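Notebook, Cokgate tooling
Wed 30 August

Started the day meaning to finish the import sorter and spent nearly all of it on the rename refactoring, so this is mostly about that. Putting it down while I still remember the order things happened in, because Ayten is back at her desk tomorrow and will want to know why her branch has moved.

The complaint came from the Mundon people. They rename a constructor parameter in one of their service classes, the editor does it beautifully in the class itself and in the two subclasses, and then the wiring file keeps the old name and the application falls over at start-up with a message that points somewhere else entirely. I had assumed for weeks that they were running an old build of the plugin. They weren't, and I owe them a nice note.

First job was to get it happening on my own machine. The little demo project was no good, everything in it renamed perfectly however rude I was to it. So I pulled down their cut-down copy (44 modules, and that's the small one!) and let it index while I made tea. Once it had settled I got the fault on the second try. Position of the caret matters: start the rename from the parameter and it fails, start it from the field underneath and it works. That was the first really useful thing I learned all morning.

Ayten Değirmenci wrote the reference search originally and her comments are lovely, I must say, I could follow the whole thing without ringing her. The search asks each contributor in turn for usages, and the wiring file contributor answers only if it is handed a property. A parameter gets turned away at the door. The field works since it gets treated as a property further up. I put a breakpoint in the resolver and watched it go past with an empty list, quite cheerfully, no warning in the log or anything.

Fix, first attempt: convert the parameter to its matching property before asking. Worked for the Mundon class and broke the Narnberg samples, where the parameter and the property have different names on purpose. Backed that out. Second attempt: leave the search alone and teach the contributor to accept a parameter directly, matching by name first and then by position. Much happier. The whole suite is green apart from the Nägeli formatter tests, which were red before I touched anything and which I am carefully not looking at today. 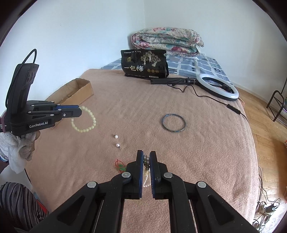 Matching by position still worries me a bit, and I want to write down why before I talk myself out of it. When the wiring file lists its arguments without names, all we have is the order they come in, and the order is only as good as the last person who edited the file. It reminds me of that little bunch of beads pinched between the blue pads: greys, browns and greenish ones all pressed up together, and I wouldn't care to say which was the third one along. For now, if two arguments have the same type and no names, the rename shows the preview window and waits for a person to say yes. A touch slower for whoever is using it, but I would sooner that than a silent wrong edit – we have had enough of those.

Timing, for the record: the rename on the Mundon copy took 535 ms with the new contributor, preview not included. I didn't take a proper figure beforehand, silly of me, so there is nothing to compare it with. Ayten, if you still have the old build installed, could you run it once with the caret on the parameter and write the number in here?

Left to do: the undo step. At the moment undo puts the class back and leaves the wiring file renamed, so you need to press it again with that file open. I think both edits just want wrapping in the same command, but the preview window opens its own and I haven't found where. Import sorter not touched. Branch is pushed, tests for the unnamed arguments are in, the one for nested definitions is a stub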